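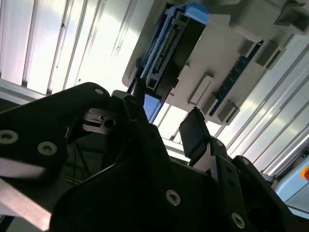
You've got the wrong Edith, Kaan Canpolat wrote under my August post, and if you go back to the burial register you'll see that yours was still alive when the one you've been writing about was already in the ground.

Blog > Family history > The Traner side

The wrong Edith

2024-10-17

Well. I read that comment standing in the kitchen with the kettle on and I let the kettle go cold. I'd been so pleased with Edith! She had a proper story, with the drapery shop in Olusstead and the fiancé who went to Canada and the little notice in the paper saying she'd be "sadly missed by all at the chapel". I'd spent two years on her. I'd bought a frame for the notice.

For anyone who hasn't followed along (hello, Mum), I've been trying to work out what happened to my grandfather's eldest sister, Edith Traner, who drops out of the family talk some time after the war. My grandfather never mentioned her. My mother remembers a woman in a green coat who came once at Easter and brought a tin of toffees, and that's the whole of what we had.

So when I found an Edith Traner buried at Olusstead I was off like a shot. The age was right to within a year and the name isn't common. What I didn't do was look at the register itself. I used the typed index, where she's entry 411, and the index gives you a name, an age and a plot and leaves it there.

The register has another column. I went over last week and asked to see it, and next to 411, in very nice slanting handwriting, it says "wife of Jos. Traner". My Edith had no husband called Joseph. She had a cousin called Joseph, though, and he married a girl from Esteck who was also, wouldn't you know it, called Edith. Two Edith Traners, both in and out of the same chapel, and I'd merged them into one busy woman.

Looking back, there were signs. The shop bothered me, because Grandad's family hadn't a penny and I could never see where the money for the lease came from. I'd decided it was the fiancé. I'd written three paragraphs about the fiancé, all very moving, and I now think he belongs to a different person altogether, possibly to nobody I'm related to.

I wrote back to Kaan and said thank you, through slightly gritted teeth, and asked if there was any trace of mine. There was a link waiting for me the next morning. It's a death notice from a paper I'd never thought to search, from a town on the coast a long way from any Traner I know of, and I'll copy it out as it's short:

"ŞİMŞEKOĞLU, Edith (née Traner), late of Esteck. Peacefully, after 40 years of happy marriage. No flowers by request. A good neighbour and a terrible driver."

I laughed out loud and then I had a bit of a cry. A terrible driver! Somebody sat down and decided that had to go in, and paid by the word for it too, I expect. My mother says the woman in the green coat did arrive by car, and that my grandfather went out afterwards to look at the gatepost.

So she was married, and for a long time, and my grandfather must have known because she came to the house. Why the family stopped saying her name I can't tell you. I can guess, and so can you, and my mother has guessed at some length on the phone. I'm leaving the guesses out this time, seeing how well I did with the fiancé.

I haven't found the wedding yet. Her plot number is 1123, and the cemetery office says there's a stone with two names on it, but they couldn't read me the second one over the phone. I'm going down on the train when the fares drop. If any Şimşekoğlus find this, please do write, I've got a toffee tin with your name on it (not literally, it has a picture of a pony).

The August post stays up for now with a note at the top. Joseph's Edith deserves to have her shop written down somewhere, even by me, and I'll move her to her own page when I've worked out how to do that without breaking the tree. The frame I'm keeping. It'll fit the new notice if I trim the edges a bit.

Recent posts
Edith and the drapery shop (see note)
What was in Grandad's writing case
Reading old handwriting when your eyes are going
Chapel registers: where I've looked so far
The Easter toffee tin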